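Informe de seguimiento del proyecto Tromow
Recuperación de ropa usada en los barrios de Neslow
2025-01-18

El segundo tramo de la ayuda se ha destinado a la recogida y a la puesta en marcha del taller de arreglos. Hay 17 puntos de recogida abiertos, todos en locales cedidos por comercios y asociaciones de vecinos. En el periodo han entrado 800 kilos de ropa, de los que 200 se han desviado a reciclaje textil por no admitir arreglo.

La clasificación sigue haciéndose en la nave de la calle Prurilik. El espacio es justo para las prendas de invierno, que abultan más y tardan más en salir. Hemos pedido presupuesto para una segunda fila de estanterías – el gasto cabe en la partida de equipamiento y no exige modificar el convenio.

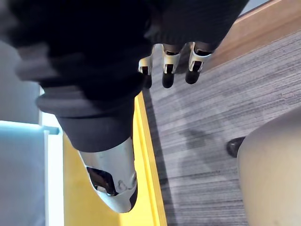

Área de Reutilización Textil – Asociación Tan

El taller ha entregado 228 prendas arregladas. Los trabajos más repetidos son cambios de cremallera, bajos y puños de punto. El hilo elástico comprado al principio daba mal resultado en las prendas gruesas y se ha sustituido por otro, con un pequeño sobrecoste que asume la asociación.

Queda pendiente el acuerdo con el servicio municipal de transporte. Mientras no se firme, la recogida se hace con furgoneta alquilada, lo que retrasa los puntos del norte. También va con retraso la guía de arreglos para familias: los textos están terminados y falta la maquetación.

Para el siguiente tramo se prevé abrir un turno de tarde en el taller y revisar los horarios de los puntos con menos entregas. La memoria económica, con las facturas del alquiler y del material de costura, se enviará en junio junto con la solicitud del último pago.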